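Notes Materials Bench log People Search
Workshop > Bench log > Tableware and props

02/01/2019

First proper bench day of the year and I am very happy with the props box. The Lemudine play set is finally out of its wrapping, and I spent most of the morning just arranging things and rearranging them (time well spent!). What I want by the end of the month is a small breakfast set that reads as breakfast from across the room, with colors soft enough that nothing shouts.

Went through the Jeritz swatches first. 26 of them, mostly pastels, and half were too gray once they were next to white. The lavender and the teal were winners right away. I'd worried they would fight each other. They don't, they sit together like they were bought on the same day.
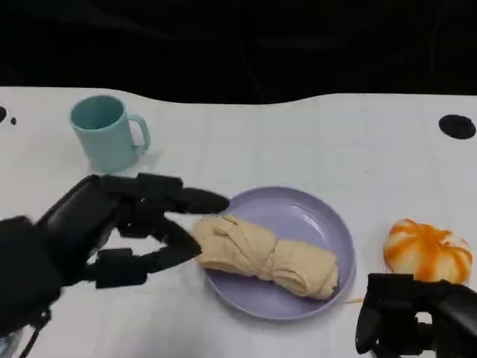 Pretend bread is my favorite thing in the box and I'll say so. A good one has to have some twist to it, otherwise it's a beige lump and could be a potato. On the lavender plate, lying on the diagonal, the folds pick up light along the top and go darker tan down in the grooves, and that is exactly the kind of shading I was hoping for. It runs out over the rim at the left, so plate size is worth another look — either a wider plate or a shorter loaf. I lean toward the wider plate. The teal mug goes at the back left with the handle turned to the right, and I like it there.

Checked the Cumalis price sheet while I was at it. Item 311 is the next plate size up, same raised rim, and they list lavender. Order two before the color gets dropped. It was dropped once already, last July, and came back as something close to pink.

Gloss: the plate catches light on its inner edge, the mug stays matte. I thought I'd want them to match. Now I don't, the difference makes the mug look heavier than it is. Leave both alone.

Tried the mug at the front too. Worse. It hides the plate.

Then on to cloth. A table with only hard things on it looks like a shop shelf, so I wanted something soft in the mix. Dekker's beige came out on top, close to the bread color, which sounds like a mistake and is a nice echo when the rest is cool.

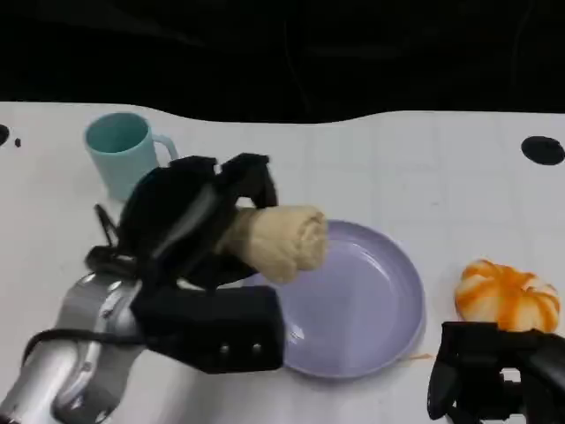 Steinar Hafþórsson
Props and table settings, workshop

Rolled cloth over the lavender plate, and I'm sold on beige against that purple. Also brought in the striped pumpkin, orange and white, over on the right. It is the one loud thing on the table and I love it! With the teal mug off on the far side you get a cool corner and a warm corner and the plate between them. Might be too autumn for a breakfast set, I know. Keeping it until somebody objects.

The faint gray grid on the white top is handy for putting things back where they were. Next time write the squares down before moving anything, I had to redo the mug position from memory after lunch and it was a bit off.

To do:
— order the wider plate, lavender
— ask Dekker if the beige comes in a thicker weave, a roll needs some body
— wipe the tabletop, thin orange streak near the plate
— try the bread and the pumpkin on the table with no cloth at all
— label the swatches I kept (14) and box the rest

If anyone has a butter dish in a pale yellow, bring it by. I have a spot for it.

2 comments Share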